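14/05/2020

Gokance has opened orders for a hand-held gripper kit that lets a person record grasping tasks without a robot arm in the room. The kit is sold under the name Ogola, with a camera mounted on the tool itself, and comes with an optional service that checks the recordings and returns them ready for training. First units go out to buyers in the order they signed up.

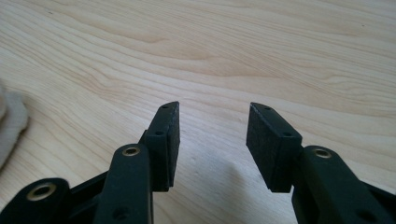
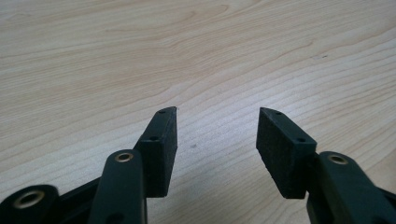 The Ogola kit replaces a bench model that Gokance sold in small numbers to labs from last December. The company says the earlier version was accurate enough but wore out too fast at the joints, and most of the redesign went into that part of the tool. In both views from the tool's camera, shiny brass-colored rings are set into the ends of the dark linkage arms, one of them well down in the left corner, and Gokance lists these as the wear points a user should look at first. The bushings press out from the back with a small drift that ships in the box. Changing a full set takes 20 minutes, according to the manual, and the company will do it for customers who would prefer to send the tool in.

The basic idea is familiar to anyone who has followed robot training over the past few years. A person holds the gripper, squeezes the trigger and does an ordinary job such as picking up a cup or folding a towel. The camera records what is in front of the fingers while a sensor in the handle logs how far they are open. The recording is later used to train a robot arm fitted with the same fingers. Because the camera sits in the same spot on both, the robot gets the same view that the person's tool had.

That last point is where many home-built setups have had trouble. If the camera shifts by even a little between the hand tool and the arm, the recordings lose much of their value. Gokance has gone with a fixed camera bracket that has no adjustment at all. It bolts to the body in one position and the arm version uses the same part. Buyers who want to use their own camera can get a blank bracket and drill it themselves, though the company does not support recordings made that way.

**What is in the box**

The standard kit includes the hand tool, the camera and bracket, a battery handle, a charging cable, spare bushings, one spare set of finger pads and a printed calibration board. A hard case costs extra. The arm-mounted version of the fingers is sold separately, and there are adapter plates for the more common wrist flanges.

The pads are the part most users will touch and change. They are tall, narrow blocks with a rough face on the inside, and the two faces lean toward each other when the fingers are open. Gokance offers a coarse pad and a smooth one. The coarse pad is the default and is meant for cloth, cardboard and most kitchen items. The smooth pad is for glass and glossy packaging, where the company found that a rough face left marks.

Battery life is given as 5 hours of recording. The battery comes out without tools and can be swapped in the middle of a session, but the tool restarts when that happens and needs to see the calibration board again before it will record. This was the most common complaint from people who tried the early units. Gokance says it is working on a way to keep the settings through a swap -- no date has been given.

**The checking service**

The service side is handled by Zaravero, which runs it as a subscription. Customers upload their recordings at the end of the day. Zaravero checks each one for dropped frames, bad lighting, a covered lens and finger readings that do not match the video. Clips that fail are sent back with a short note on what went wrong. Clips that pass are trimmed at both ends, given a task name and put into a common file format.

Results come back within 8 working hours on the standard plan. A faster plan is listed but not yet open to new customers.

Zaravero also gives advice on the workspace, and much of it is plain. It recommends a table with a matte top, steady light from overhead and a clear area in the middle where the task takes place. Customers are told to record a few seconds with the fingers open and nothing between them at the start of each session. Those seconds give the checking software a clean reading of the open position, and a session that does not have them is held back until someone reviews it by hand. Dust and small marks on the table do not matter unless they are on the lens.

The company suggests changing the surface often. A set recorded on a single table can leave a robot unsure of itself when it meets a different one, so the guide tells users to move between at least a few rooms and to put down a cloth or a board for some sessions. Shadows from the fingers are fine, and the guide says to leave them in, as the robot's own fingers will cast them too.

Recordings stay the property of the customer. Zaravero says it keeps a copy for 16 days after delivery so that problems can be looked into, then deletes it. Customers can ask for earlier deletion. Audio is turned off by default, and there is a setting that blurs faces before anything leaves the customer's own computer.

**First impressions**

One of the first customers is Holtivov, a packing and returns firm that has been testing the kit on its sorting tables. It has used the tool mainly for soft goods, which are hard for the suction grippers it already owns. The firm says new users were recording clips that passed the check by the end of their first shift, and that most of the early failures came from moving too fast.

Holtivov had two complaints. The handle is heavy toward the front, and users with smaller hands found the trigger a long reach. Gokance has since added a second trigger that sits closer to the grip, and it can be fitted with the same hex key used for the bracket. The weight is unchanged. A wrist strap is now included, which helps a little on long sessions but does not move the balance.

The other complaint was about width. The fingers open far enough for a rolled shirt or a small box, but larger boxes have to be picked up by an edge or a flap. Holtivov has worked around this by leaving large boxes to another station. Gokance says a wider set of arms would need a different camera lens to keep both fingertips in view, and it has no plan to offer one this year.

In the footage Holtivov has shared with other buyers, both fingertips stay in the picture through the full range of motion. That matters for the checking service, which uses the tips as a reference when it compares the video with the finger readings. A sleeve or a hanging cord that covers one of them for long will cause a clip to fail.

**Software**

The recording software runs on a laptop and has a simple screen: a live view, a record button and a list of the clips made so far. Clips can be renamed or thrown out on the spot. There is no editing beyond that. Users who do not want the Zaravero plan can export the raw files and handle the rest themselves, and the file layout is described in the manual in enough detail to do so.

The calibration step takes a minute or two and has to be repeated whenever the bushings or pads are changed. The tool is held over the printed board, moved slowly from side to side, then opened and closed a few times. The software shows a green bar when it has what it needs. On a glossy board under strong light the bar can take a while to fill, and the manual suggests turning the board rather than the tool.

Updates are free for the life of the product. The current version has a known fault in which the clip list does not refresh after a battery swap. The clips are saved all the same and show up when the program is reopened.

**Ordering**

The kit is sold directly by Gokance, with the checking plan either added at checkout or taken out later through Zaravero. Schools and universities can ask for a lower price on orders of more than one kit. Owners of the older bench model can trade it in against the new one, and its charging cable and calibration board will work with the Ogola tool. The old pads will not fit -- the mounting is different.

Spare pads, bushings and triggers are in stock now. The smooth pads will follow in the next shipment, and orders that include them will be sent in two parts unless the buyer asks to have everything held and sent together.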